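Gripper comparison notebook, bench 2
February, Thursday
Entry by M. Agarwal. Present: Hazem Slaoui, Uliana Kuzmenko (morning only).

Purpose

Second day on the multi-fingered hands. The parallel jaws were done last week and the numbers are in the shared sheet. Appliance task only today: press start, press the door release, pull the door the rest of the way, close it. Grernenetti hands on both arms, Mikano controller, head camera for everything. The wrist cameras stay unplugged until Bülent has finished with the hub.

Setup

Arms at the same base positions as for the jaws. Table height not changed. Tool offsets re-measured by Hazem at 09:10, because the hand is longer than the jaw by more than the drawing says. The drawing gives the length to the knuckle line and we had read it as the length to the fingertip. Corrected in the config, old value left commented out.

Payload set from the scales, with the mounting bracket included. The first attempt had the bracket left out and the left arm sagged when the brakes came off. Small, but visible at the wrist. Fixed before any runs were logged.

Controller cycle left at the default. Uliana wants to try the faster one. Agreed to do that after the baseline and not mix the two.

Finger force limit: started at the supplier's low setting, as Mathias asked.

Run notes

Start button, right hand, index finger extended, others folded. The buttons are flat membrane and give no travel to speak of, so the fingertip position tells us nothing about whether a press has registered. With the jaws we used the current spike on contact. The finger joints are geared differently and the spike is buried in friction noise at low speed. At higher speed it shows up clearly but the press is harder than I would like on a panel we want to keep.

Tried the display as the check instead. The head camera sees the digits well enough when the right hand comes in from the side. When it comes in from above, the knuckles cover the display for most of the approach. Side approach adopted for all start presses from run 5 onwards. Runs 1 to 4 marked "approach A" in the log, do not average them with the rest.

Door release, same finger. More travel, easier to detect, but the button is recessed and the fingertip slides towards the rim if the approach is not square to the panel. Hazem's suggestion was to aim slightly above centre and let it settle. Better. Still two slips, both on the first press after homing. Possibly backlash in the base knuckle. Not chased today.

Door pull, left hand. Fingers curled, hooked behind the edge of the door once it has popped. This is where the hand beats the jaws without argument. The jaws needed the gap to be wide enough for the lower pad and failed whenever the door only just unlatched. The hand needs one fingertip in the gap. No retries on any door pull today.

Door close, left hand, back of the fingers. Fine. Slow it down near the latch, the unit shifts on the table otherwise and the button positions are then off for the next run. Güneş localiser re-run after every close for now, which adds to the cycle time but saves arguing over the results.

Totals

69 logged attempts, all sub-tasks together. Breakdown by sub-task to go in the sheet, not here.

Problems

Right hand cable. It hangs in a loop below the hand and swings on fast moves. It has not snagged yet. Needs a clip on the forearm before anyone runs the fast cycle. Uliana has clips from the Vestcombe order.

Localiser lost the front edge of the table twice. White appliance, white table, white backdrop, and with the overhead lights on full there is very little contrast between the three. Dropped the lights one step and it held. Exposure now fixed at 2000 in the camera driver units, auto exposure off. Put this in the start-up script so it does not get lost on a restart.

Thumb on the left hand reports a position error at the fully open end. Cleared by re-homing. Serial number noted in the fault book, Mathias to raise it with the supplier if it comes back.

Comparison so far

Jaws: quicker to set up, better contact signal, poor on the door edge.
Hands: reliable on the door edge, weak contact signal on flat buttons, block more of the camera view, longer offset to get wrong.

I would not pick one for both sides on this evidence. Hand on the left and jaw on the right is worth a session - Hazem disagrees and thinks the contact problem is a filtering problem. He may be right. He has the raw joint currents and will look at them.

Ready position for the side approach, right index extended, left fingers curled:

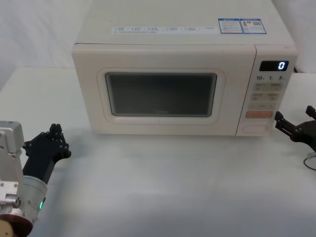
To do

Clip the right cable.
Fast cycle baseline, Uliana, same targets and side approach only.
Filter test on the finger currents, Hazem.
Ask Bülent when the hub is free.
Check base knuckle backlash cold and after an hour of running.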